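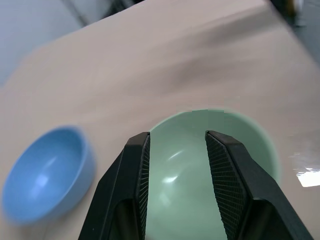 Zurkero ends two-finger gripper comparison, keeps textured pads

HERNUSECK, 9 October 2018 – The Zurkero test laboratory in Hernuseck has finished a comparison of two parallel gripper designs on household tableware and will use the open-body model with diamond-mesh pads on all of its wrist-camera arms, the laboratory said in a test note.

The comparison covered 1,659 grasp attempts on bowls, cups and small plates. The attempts were split between the laboratory's previous gripper, a solid-finger unit with flat rubber pads, and a newer gripper supplied by Wysocka, a maker of end effectors for light assembly. The Wysocka fingers are black, hollowed out toward the base and faced on the inside with a fine cross-hatched mesh. The same arm, controller and table were used for both.

Of the total, 1,053 attempts were made with the Wysocka fingers. The uneven split came from the schedule. The flat-pad gripper was withdrawn in June after a worn guide let one finger lag behind the other, and the laboratory decided against repairing it in the middle of a series. Results were compared by rate only, and attempts made after the wear was first noticed were excluded from the comparison.

Bowls were the main point of interest. A smooth, glossy bowl offers a parallel gripper two choices. It can close across the rim, with one finger inside and one outside, or it can enter the opening and spread until both fingers press on the inner wall. The first needs an accurate estimate of the rim position. The second needs clearance between the fingertips and the bottom of the bowl, and enough friction to hold a curved surface that slopes away from the pad.

The flat pads did well on the rim grasp and poorly on the spreading grasp, where they tended to ride up the wall as force was applied. The mesh pads held in both cases at the standard force setting. On plates the laboratory recorded no useful difference between the two. Cups were slightly slower with the Wysocka fingers, whose wider body had to be turned to clear the handle.

Pad wear was checked at fixed intervals. The mesh rounded off first at the corners of the tip, where contact with the tabletop is most frequent. The note recommends changing pads as a pair and repeating the zero-width calibration each time, as a new pad beside a worn one shifts the closing point off center.

A second part of the work concerned the camera. Both grippers were tested with a small color camera mounted at the wrist, looking along the fingers. The laboratory tried three mounting angles. The steepest gave the best view of the fingertips but lost the far side of the table. The shallowest kept the whole table in view and hid most of the object at the moment of closing. The middle angle was adopted. With it, the fingers cover part of the nearest object during approach, and the controller has to rely on the part of the rim that remains visible between and beyond them.

Glare was the most common cause of a rejected estimate. Reflections on glossy tableware and on the tabletop were at times read by the edge detector as part of a rim. Lowering the exposure removed most false edges but made the black fingers hard to separate from dark background areas. The laboratory settled on a fixed exposure with a mask drawn over the known finger positions, updated from the gripper's width reading at each step.

Motion blur was treated separately. Estimates made while the wrist was turning were less stable for objects near the side of the view than for those between the fingers. The controller now pauses for up to 10 camera cycles before the final descent if the estimate has moved more than the permitted margin. The pause lengthens the average cycle slightly. The note describes this as acceptable for test work and probably too slow for a sorting line.

Control software for both series was Mirkar, the laboratory's own package. Version 6 adds per-finger force limits and a setting for inside grasps, which earlier versions handled as a rim grasp with the sign of the force reversed. That workaround produced a short closing movement at the start of each release and was responsible for several dropped bowls early in the work. Those drops were logged as controller faults and do not count against either gripper.

No metal or heavy ceramic items were included. The heaviest bowl in the set was well below the rated load of either unit, and the note gives no results for filled containers. Nested bowls were attempted briefly and left out of the tables when the wrist camera could not reliably separate the two rims.

The laboratory will refit its remaining arms as pads become available from Wysocka. The next series will use the same table and tableware with a softer mesh pad and a diffuser over the overhead lights. The test note, the calibration procedure and the Mirkar settings files can be requested from the Zurkero office in Hernuseck.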